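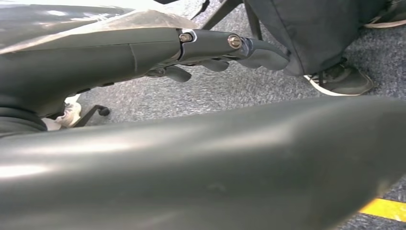

*Soledad Arellano. Course notes, unit 6: Can machines do the chores yet? Revised 1st August.*

These notes go with the two sessions on household and shop-floor work. Read them before the second session and bring your task sheet. The reading on path planning from July is assumed.

## 1. What we mean by a chore

A chore, for this unit, is a short job that a person does with little thought and no special training. Folding a towel is a chore. So is breaking down a carton, wiping a counter, or moving parts from a bin to a tray. Welding a car door is skilled work for a person, but robots have done it for decades, and we leave it out.

The reason welding came first is that the door arrives in the same place every time. A towel doesn't. Most of what follows comes back to that difference.

## 2. Fingers

Look at the gripper in the photo at the top of the page. The fingers are jointed segments with rounded ends, and screws mark some of the places where parts meet. Compare that with your own hand and write down what you would miss first if you had to open a zipper bag with it.

Most students say strength. In practice strength is seldom the problem. The harder questions are these:

- Can the hand tell that it has touched something, and how lightly?
- Can it tell that the thing is slipping?
- Can it shift its hold without putting the thing down?

A person does all three without looking. Many grippers in use today do the first one poorly and the third one hardly at all. Programs work around this by setting the object down and picking it up again at a better angle, which costs time and needs a clear surface.

## 3. Soft and shiny materials

Plastic sheeting, like the crinkled piece lying over the gripper housing, is a good test material for two reasons. It has no fixed shape, so there is no stored model to match it against. It also throws back bright patches of light, and a depth camera may read those patches as holes or as points in empty space.

Cloth has the first problem but usually not the second. Glassware has the second but not the first. Trash bags and shrink wrap have both.

## 4. Worked case: Ledesma packing line

Ledesma is a small packing shop. The job was to take a bagged item from a bin and place it in a carton. The arm ran on a controller from Gakitel. We looked at two test runs.

| Run | Bin contents | Attempts | Placed correctly |
|---|---|---|---|
| A | one item type, bags laid flat | 200 | 200 |
| B | mixed items, bags as they fell | 865 | 323 |

Run A looks finished. Run B is closer to the work the shop needs done, and the arm got well under half. The failures were mainly double picks (two bags stuck together) and drops on the way to the carton. Very few were planning errors.

Note that the people at Ledesma counted a bag hanging over the carton edge as a failure. A vendor might count it as a success. Always ask for the rule before you compare two success rates.

## 5. Sharing the floor

Chores happen where people are. In the photo there are feet, a caster wheel and a strip of yellow tape on the same carpet, all within a short distance of the arms. A planner has to treat a shoe differently from a chair leg, even if both are dark and near the floor, because one of them can step forward.

Floor tape is a rule for people. Unless someone has told the machine where the tape is, it has no effect on how an arm moves. Speed limits, force limits and a stop button are separate measures and need to be checked separately.

## 6. Where things stand

Working summary for the exam:

1. Vacuuming a flat floor: done, with help around cords.
2. Moving rigid parts from known places: done.
3. Sorting mixed bins: partly, with a person nearby to clear jams.
4. Laundry: shown many times, slow, and seldom in a home the team had not seen before.
5. Cooking and cleaning up after it: no.

## Before the second session

Pick one chore from your own home. Do it 100 times if it is very short, or ten times if it isn't, and note each point where you changed your grip. Write one page. The Nanska and Ukora papers are in the course folder. Read Ukora first; it is shorter and defines the terms that Nanska uses.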